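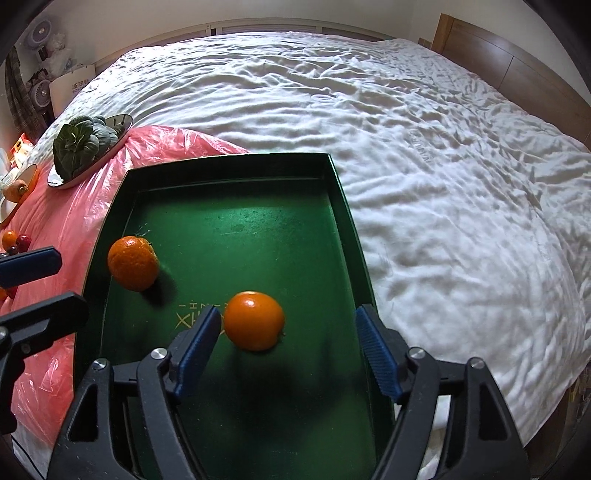
Agnes Strömberg said the shelter's new intake rule came down to a single step: every stray gets scanned for a microchip twice, by two different people, before it is listed for adoption. The second scan is done at least 11 hours after the first.

The rule took effect January 2, 2026, at the Nellano Animal Shelter. It follows a review of intake records that began in August, after a gray tabby named Estrella was adopted out while her original owner was still searching for her. The cat had a working chip. It had moved from the usual spot between the shoulder blades to the left foreleg, and the single scan at intake did not pick it up.

The review covered 553 dogs and cats. Staff rescanned every animal still in the building and called adopters to ask for a repeat reading at a vet's office. Chips missed at intake were found in more than 30 animals. Most were in long-haired cats and heavy-coated dogs, where the reader had been passed too quickly or held too far from the skin.

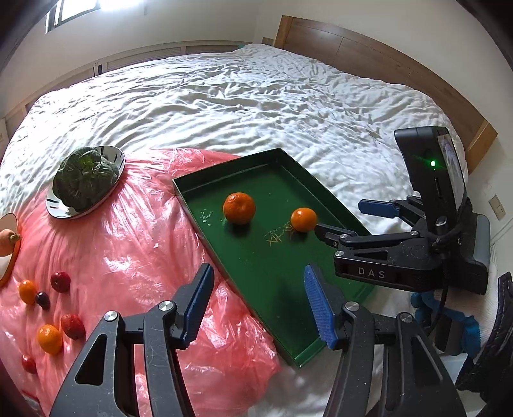 Under the new procedure, the reader is moved in an S pattern from the head to the base of the tail, then down each shoulder and front leg to the elbow. Metal collars come off first. Frightened animals may be left to settle before the first reading, but the delay has to be written on the kennel card.

The shelter has also replaced its older readers with a model from Tromell that detects all three chip frequencies in common use. Battery level is checked at the start of each shift — a weak battery shortens the read range.

A chip number alone does not return a pet. Several of the chips found in the review had never been registered, and others led to disconnected phone numbers. Owners can have a chip read at the Ososari Street front desk at no charge and update their contact details with the registry while they are there. No appointment is needed.

Estrella is back with her first family.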